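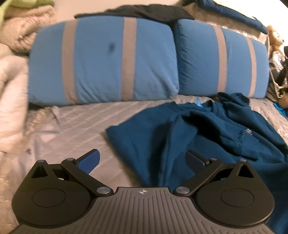
Two grippers, one hoodie: my autumn term project
By Arlo Pettigrew
Reading time: 3 min
Print this page | E-mail this page

My question for this project was a small one. If you want a person to show a robot how to fold clothes, using a gripper they hold in their hand, does it matter which fingers you put on it? I thought it wouldn't matter much. I was quite wrong, and I've got the spreadsheet to prove it!

I tried two sets of finger pads. The Flusevau pads are flat paddles with a blue textured face. The Climero pads are narrower, smooth and a bit bendy at the tip, and they came in a bag with no instructions at all. Both fit the same hand-held body, so swapping them is a matter of a screwdriver and some patience (and, once, crawling about looking for a screw).

Most of the work was done on a bed, with a quilted sheet under the clothes. I'd started on a table in October and given up, as everything slid about and I kept chasing sleeves towards the edge. Quilting holds things still, but it brings its own trouble, which I'll get to. The main test was a crumpled hoodie: pick up a sleeve, lay it across the body, let go. Then the same with the hood. I did 764 grabs altogether, 415 with the Flusevau pads and the rest with the Climero ones. The numbers don't match because I ran out of time, so please look at the percentages in the table and leave the totals alone.

With the blue pads I missed 27 grabs. With the smooth ones I missed 44, and from fewer goes. Nearly all of the extra misses were on thick folds, where the bendy tips spread apart and the cloth just slipped out. On a thin T-shirt hem I couldn't feel any difference, and I rather liked the narrow tips there, they get under an edge so nicely.

Now the quilting. The textured pads grab whatever they touch, and if I came in too low they'd take a pinch of sheet along with the sleeve. I counted that as a miss, though my supervisor at Gudstead thought I was being hard on myself. Coming in at a slant helped. So did slowing down, which I was bad at after the first hour.

The other thing I'd change is the camera view. It's a very wide lens, so straight things near the sides come out bowed, and when I watched the clips back I found it hard to judge how far the pads were from the cloth. I'd like to try the Farquharson lens on the same body next term, if I can borrow one.

For clothes I'd pick the blue pads. I still want to test them on towels, and on socks, which I've been putting off.

Questions about the project: Arlo Pettigrew, care of the Gudstead project office
© Arlo Pettigrew | Back to top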